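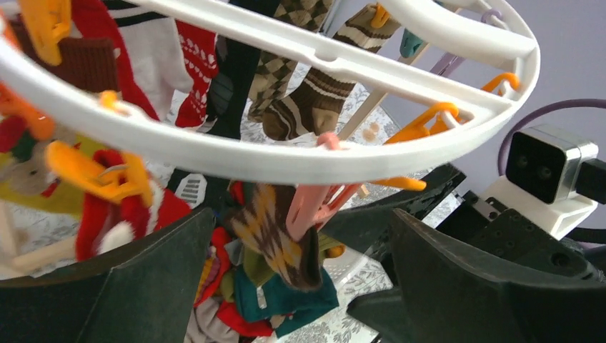 Carol Mottram reckons I spent so long on lumens last Friday that she still doesn't know how many fittings to buy for her workshop. Fair call, Carol! So let's do it properly this time, with a room and a number.

## Lumens to lux

Say the bench area needs 300 lux (lux is just lumens per square metre, remember). Multiply that by the floor area, then divide by the useful lumens from one fitting. I say *useful* because some of the light gets soaked up by walls, dust and dark ceilings, and I usually knock a fair bit off for that.

1. Measure the floor and write the area down in square metres.
2. Pick your lux level. I go up to 700 for fine work like soldering, though my eyes are older than yours.
3. Check the colour rendering on the data sheet. The Firngate batten we looked at in class is only 79, and I wouldn't match paint colours under it.

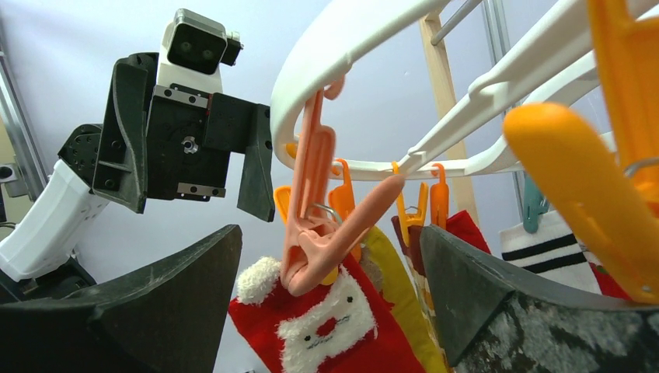
4. Sketch the layout, keeping the fittings evenly spaced, and bring it along to the April tutorial.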